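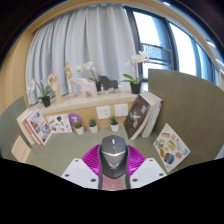

Can my councillor vote against what most of the ward asked for?

Posted by Sunita Tran in Local Government and Voting

Hello everyone. I live in Flusthorpe and I have been an Australian citizen for three years, so please forgive me if this is a basic thing.

In June our residents' group collected 227 signatures against the plan to sell the Drirncombe Road reserve. All the people who signed live in our ward. Our councillor came to the meeting, she accepted the petition and she told us "I hear you very clearly". Then at the council meeting she voted for the sale, and it passed by one vote.

I am not angry with her as a person, but I would like to understand the rule. Is she allowed to do this? Is a petition not binding in some way? And can we ask for a new vote before the contract is signed? I wrote to the council office and received only an automatic reply with the number of my request.

Thank you for any help, also if the answer is not the one I hope for.

Derese
Member, 167 posts

Yes, she is allowed. A councillor is elected to use her own judgment and she has to consider the whole council area, including the people who did not sign anything. A petition is a way of putting a matter in front of the council. It has to be received and usually it goes in the minutes, but it does not tell any councillor how to vote.

About a new vote, look in your council's meeting rules for "rescission motion" or "notice of motion to rescind". This is a motion to cancel a decision that was already made. It has to come from councillors, not from residents, and the time to lodge it can be very short. In many places it is also not possible once the decision has been acted on, so ask in writing if the contract is signed or not.

I would also check whether the council gave public notice that it intended to sell. The rules are different in each state, but for public land there is often a period when anyone can make a submission. If that step was missed, you have a much stronger argument than the petition. The agenda papers should say it - look in the officer's report, near the end, under consultation.

oldgumtree

They all do it. Vote her out next time.

Steladia
Member, 23 posts

Derese is right on the main points. I will only add what worked in my own area, which is a smaller council than yours.

Ask the councillor for a meeting and ask her the reason for her vote. Ours had been told in a briefing that the money was already promised for a drainage job, and none of us knew it. After that we could talk about the drainage instead of shouting about the park. We still lost half of the land, but the playground side was kept.

If the office doesn't answer, reply to the automatic email with the same request number, so it stays in one file. You can also put a question in public question time. Send it early, because some councils close the list at noon the day before.

Sunita Tran
February 11, 2022

Thank you Derese and Steladia. I found the officer's report and there is a consultation section, but it mentions only the notice on the website and no dates. I have asked for the dates in writing, and I asked also about the contract. I will write here when they reply.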